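Chapter 6
Who Decides Where the Trash Goes?

In this chapter you will learn:
how a county chooses a site for a landfill
which decisions belong to the county and which belong to the state
what a host agreement is and why people argue over it
how to read a public hearing notice

Key terms: siting, host community, tipping fee, conditional use permit, public comment period, buffer, closure fund

Few subjects in local government can fill a room faster than trash. Try it on your own family. Ask what they think of the county budget and you may get a shrug. Ask how they would feel about a landfill going in at the end of the road and you will be there until dinner is cold! That's what makes this such a wonderful topic for studying how local politics works. Everyone makes garbage, everyone wants it gone, and it always has to go somewhere.

Most of us only see the very first step, the one that happens at home.
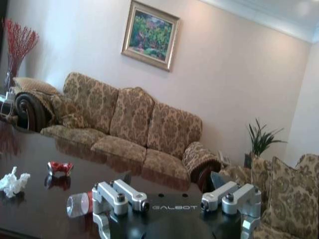 Figure 6.1 Household waste starts small: a clear plastic bottle and crumpled litter on a coffee table.

After that first step, the path gets long. A bag goes to the curb, a truck takes it to a transfer station, and a bigger truck takes it to a landfill that may be in another county or even another state. At each stop there is a contract, and behind each contract there is a vote. Somebody on a board or council raised a hand for it. In this chapter we are going to follow one of those votes from beginning to end, and I think you'll be surprised how many people had a say.

Our case is Helton County, a mostly rural place with one mid-sized town and a lot of hay fields. For years the county had buried its own trash in a small landfill on the east side. When that landfill was nearly full, the Board of Supervisors had a choice to make. It could pay to ship everything out, or it could open a new site. A private company called Primeck offered a third path. Primeck would build and run a large regional landfill on 325 acres off Hennessy Road, take in waste from several counties, and pay Helton a share of every load.

That payment is called a tipping fee, and you will meet the term again and again. A tipping fee is what a hauler pays to "tip," or dump, a load. It is usually charged by the ton. When a county is promised a slice of the fee, the amount of money it gets depends on how much trash comes through the gate. Stop and think about that for a minute. A county that has spent years asking people to throw away less may now have a budget that does better when people throw away more. Supervisors on both sides of the Helton vote brought this up, and they drew opposite lessons from it.

Before any digging could start, Primeck needed two kinds of approval. From the county, it needed a conditional use permit. The land on Hennessy Road was zoned for farming, and a conditional use permit lets an owner do something the zone doesn't normally allow, so long as certain conditions are met. From the state, it needed a solid waste permit, which deals with liners, groundwater wells, gas, and what happens when the landfill is full. Students often mix these two up, and so do plenty of grown-ups at hearings. The county asks whether the land should be used this way. The state asks whether the design is safe enough to operate. A project can win one and lose the other. 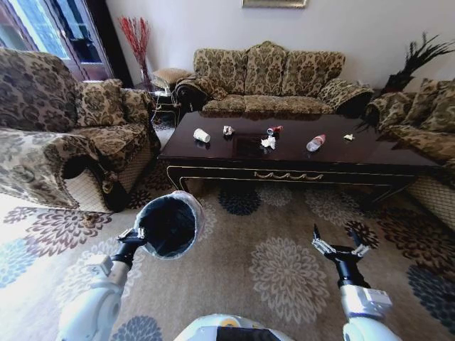 6.1 The Hearing

The notice ran in the local paper in August. It was a gray block of small type near the back, and it gave the parcel number, the name of the applicant, and the time of the hearing, 7 p.m. It did not use the word "landfill" until the fourth line. It did meet the legal requirement, though, and word got around fast. Over 800 people came. The supervisors' chamber couldn't hold them, so the hearing was moved across the street to the high school gym and started almost an hour late.

Ghazal Bagheri was the county's planning director at the time, and her staff report is a terrific document to learn from. (You will find parts of it in the readings at the back of the book.) She laid out the site, the truck routes, and the distance to the nearest homes. She also flagged Hultska Creek, which runs along the southern line of the property. The company had proposed a buffer between the creek and the edge of the fill. Bagheri recommended doubling it, and she explained her thinking in two pages that any citizen could follow without an engineering degree.

Then the public had its turn. Each speaker got three minutes. Farmers talked about wells and about getting hay wagons onto Hennessy Road with trucks going by. A school bus driver talked about the curve near the church. Several people spoke in favor, among them a man who had been laid off that spring and wanted to know how soon Primeck would be hiring. One of the longest rounds of applause went to a woman who said she didn't like the plan, but liked even less the idea of sending Helton's garbage to some other town that had no more wish for it than she did.

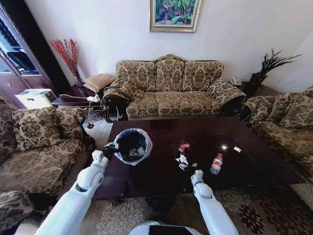
Speaking at the microphone is only one way to take part, and it may not be the most useful one. Helton kept its public comment period open for weeks after the hearing, and by the close the clerk had logged 1197 written comments. Many were form letters, identical except for the signature. Others were long and full of detail. A retired surveyor mailed in a hand-drawn map showing an old spring that did not appear on the company's plans, and the board put the matter on hold until it could be checked. Written comments become part of the record, and if a decision is later challenged in court, the record is what the judge looks at. Keep that in mind if you ever have to choose between a fiery speech and a careful letter. (You can do both!)

Before You Read On

Find the most recent public hearing notice for your own city or county. Write down who is asking for permission, what they want to do, and which board will decide. Then look for the deadline for written comments. Bring the notice with you, as we will use it again in Section 6.2 when we turn to host agreements and what Helton asked Primeck to put in writing.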